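4.2 Where folded things wait

Of everything we looked at in the Cotdale homes, the bed surprised us most. We had gone in expecting to write about wardrobes and drawers, and we do (Section 5), but again and again the folding led us back to the bed. It is the biggest flat surface in most of the homes, it is soft, it stands at a handy height, and for much of the day it is free! Of the 40 bedrooms in the Cotdale set, the ones with two beds turned out to be the richest, and we give them more space here than their number would suggest.

A made bed works very well as a folding table. The cover gives the folder a smooth ground to work on, and a garment laid on it stays where it is put. Spare bedding is another matter. Blankets and pillows are bulky, they rarely fit a shelf, and they tend to gather at one end of whichever bed is less in use. We call this the resting end, a term we borrow from our earlier Jovthorpe study. Figure 4 is a lovely case, with clothing and bedding kept well apart.
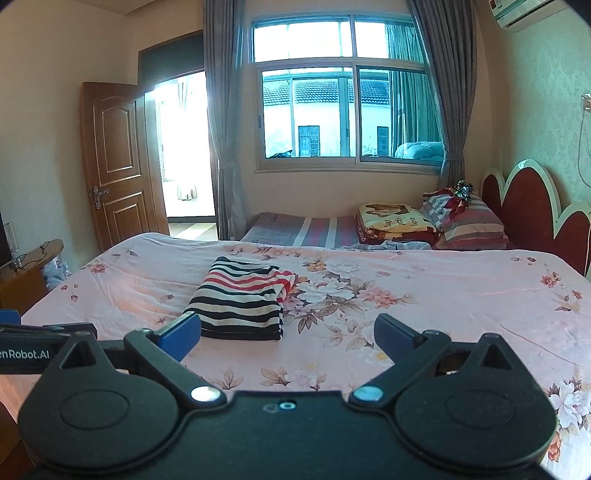 Figure 4. Bedroom with two beds, Cotdale set. A folded striped garment lies on the flowered bedspread; a folded yellow blanket and a striped pillow share the right end of the lower bed by the back wall.

Two points are worth drawing out. First, a resting end can be quite orderly and still hold something unfolded: the light blue sheet in Figure 4 lies crumpled below its neatly folded neighbour. We had first coded such beds as "untidy" and soon dropped the label, as it hid the very thing we wanted to study. Second, pattern is a real help to the coder. Stripes show a fold line at a glance, while a large flower print can hide one completely, and we went back over the plain and flowered fabrics a second time for that reason.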